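Metacrilato, cristal y otras superficies que no perdonan
Trucos de casa, 04/06/2024
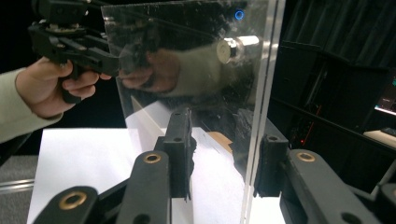
Un panel de metacrilato con su colección de arañazos, huellas y motas de polvo.

El metacrilato tiene una virtud, que parece cristal, y un defecto, que no lo es. Casi todos los disgustos vienen de tratarlo como si lo fuera. En casa tuvimos una mampara de escritorio que duró impecable hasta que mi cuñado, hombre servicial, la repasó con el lado verde del estropajo. Desde entonces trabaja de vidrio esmerilado en el trastero.

El polvo, primero y sin frotar. Se sopla, o se arrastra con agua tibia y unas gotas de jabón de platos. Si se pasa un trapo seco sobre el polvo, cada mota hace de lija. Luego, paño de microfibra limpio, bien mojado, y pasadas rectas. Los circulitos dejan unos remolinos que a media tarde, con el sol bajo, se ven desde la calle.

Nada de limpiacristales con amoniaco, ni alcohol, ni acetona. El metacrilato se vuelve turbio o se llena de grietas finísimas, y eso ya no tiene arreglo. Tampoco papel de cocina, que raya más de lo que su aspecto inofensivo promete.

Los arañazos pequeños se disimulan con un pulimento para plásticos. Xuân Đinh, lectora de la página, me escribió en septiembre para defender la pasta de dientes blanca, de la de siempre, sin gel ni bolitas. La probé en una esquina del marco de fotos y algo hace – además de dejar el salón oliendo a menta. Si la uña se engancha en el arañazo, toca lijar al agua con grano muy fino y armarse de paciencia, o poner una planta delante.

Para el cristal de verdad valen otras reglas. Agua con un chorro de vinagre, rasqueta de goma y un día nublado, que al sol el líquido se seca antes de que llegue uno con el trapo. Los restos de pegatina salen con aceite de cocina y diez minutos de espera. Después hay que quitar el aceite, claro, y ahí se va la otra media mañana.

El acero inoxidable se limpia siguiendo la veta. Si no se ve la veta, se mira de lado y con gafas. Una gota de aceite de oliva en un paño casi seco quita las huellas de la nevera hasta que vuelve alguien a por un yogur.

Las microfibras se lavan aparte y sin suavizante, que las deja resbaladizas e inútiles. Las mías tienen cajón propio – mi familia cree que son trapos corrientes y con ellas ha limpiado la barbacoa dos veces.

La semana que viene, juntas de azulejo. Vayan guardando cepillos de dientes viejos.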